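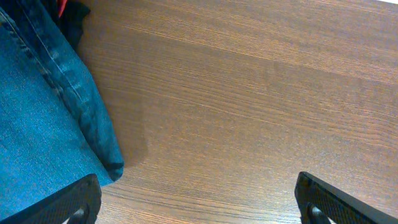
Charoen Phetsri reckons a pair of jeans is the wrong place to start, and told me so in the comments on our last draft. Denim is too stiff and too heavy, Charoen wrote, and a hobby arm will spend its whole life fighting the seams; go with tea towels until the grasping is sorted. I took the point seriously enough to put tea towels in the comparison (they're in Section 5), but I'm going to argue for denim anyway.

4. The folding rig and how we ran it

4.1 Where it was built

All the work in this section was done at Grirkcombe, the shared workshop where Mahlet Feyisa and I both have bench space. It's not a lab. There's a drop saw on the other side of the wall, the power board is shared with whoever is soldering, and we pack up when somebody needs the table. I mention all that since a few of our choices only make sense in a room like that - we never had the luxury of leaving a setup alone for a month.

Our rig is a pair of arms driven from one second-hand desktop. Both arms run the same control code, which we call Zeketti (it was the name of a folder and it stuck). The planning side is a separate program called Nolell, and it does very little: it picks a grasp point, picks a place to put that grasp point down, and hands both to Zeketti. Mahlet wrote most of Nolell over one December break and has been apologising for the variable names ever since.

4.2 The folding task

We kept the task small on purpose. A trial starts with the jeans already folded lengthwise, one leg over the other, and asks the arms to bring them down to a bundle that would sit on a shelf. We allowed three grasps per trial. After that we stopped the clock, whatever state the cloth was in, and scored the result by hand against a card with the target outline on it. Mahlet and I scored separately and then compared, and where we disagreed we took the lower mark.

Why denim, then? Mostly because it holds a crease. A tea towel will slump back into a heap if you let go a moment too early, and you can't tell afterwards whether the plan was bad or the release was. With jeans the fold tends to stay where you left it, so a bad outline usually points to a bad plan. Charoen is right about the seams, though! The thick spots at the waistband and the hems were far and away our biggest source of slipped grasps, and we ended up telling Nolell to stay clear of them wherever it had a choice.
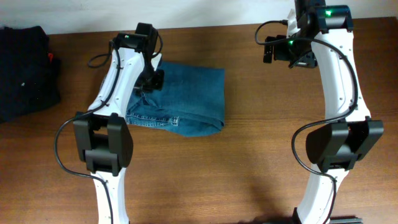 Figure 3. The two arms at the table, with the left gripper at a corner of the folded jeans.

The other thing we changed early was how hard the arms press. Our first version closed at a fixed width, and that's fine for one layer of cloth and hopeless for four. We swapped it for a simple current limit on the gripper motor - close until the motor starts to complain, back off a touch, hold. It's crude, and anyone who does this for a living will have something nicer, but it went in over one evening and we haven't needed to touch it.

4.3 Trials and what we threw out

We logged 1,317 grasps in all, spread over about 8 weeks of evenings. Some of those had to go. We dropped any trial where the power board tripped, and any where one of us reached in to rescue a cable. We kept the ones where the arms bumped each other, because that's a real failure and it's our fault. Every dropped trial is still in the log with a note beside it, so a reader who disagrees with us can put them back in and see what changes.

Lighting gave us more grief than I'd expected. Nolell finds the edge of the cloth by colour, and under the old overhead tube it kept mistaking the shadow beside a thick fold for more cloth. Mahlet tried a few fixes in software. In the end we borrowed a second lamp from the Abreu bench at the far end of the workshop and the trouble mostly cleared up. The two lamps are written into the setup notes now, along with their heights.

Section 5 gives the scores by fabric, tea towels included.

Filed under: Robotics, Home & Workshop Builds
2 comments | 8 shares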